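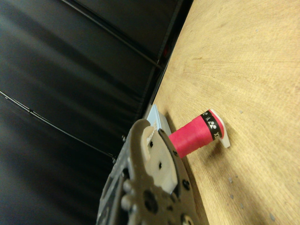 Red spool on the table.

From: Eilidh Cowie
To: Kinnear Early Music list
Date: July 25, 2018
Subject: Re: Re: clavichord evening at Eststead, seating + pitch

All, quick one, I'm typing between pupils.

Tin-yau Ho wrote:
> Can someone confirm whether we are at 415 or 440 for the Eststead
> evening? I have the Froberger at 415 and would much prefer to leave
> it there. Also is the hall really going to put out 600 chairs for a
> clavichord?? Nobody past the third row will hear a thing.
> And who is turning pages for Evander.

415. Settled back in May, sorry, should of gone to the whole list and only went to Senga.

Chairs. No, not 600, that's what the main hall holds. We're upstairs in the small room, 40 seats, and I'd like to stop selling at 35 so Ibsa can have the second instrument out on the floor and not jammed against the radiator again. Evander plays the first half from the window end. Audience on three sides.

Pages: Senga Swanson, if she's still willing. Senga??

Program as it stands:

1. Froberger, two suites (Tin-yau)
2. C.P.E. Bach, the rondo and one fantasia, Evander to pick which
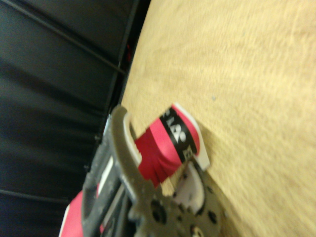

3. Interval, short. Retune. Please no talking near the instruments, Ibsa needs to hear the top octave
4. Ibsa Nigatu, new piece, "Turkoria," for two clavichords. Runs longer than it did in Sodport, he's added a slow middle section and it is very very quiet

Money: we have 1591 in the account before the room is paid. Tuner comes out of that too. I'd rather not raise tickets.

Evander Tennant is driving the big clavichord over the night before and needs one person with a strong back at the Eststead end. Reply to him, not to me. Ramp is round the side, front steps are hopeless.

Program notes to me asap, short ones pls.

Eilidh

Recent messages on this list
- Re: brass wire for the bass, who still stocks it
- Sodport recital, recording levels
- Lost: tuning hammer, small, left at Kinnear
- Re: Froberger ornaments again
- Turkoria parts, corrected page turns (Ibsa Nigatu)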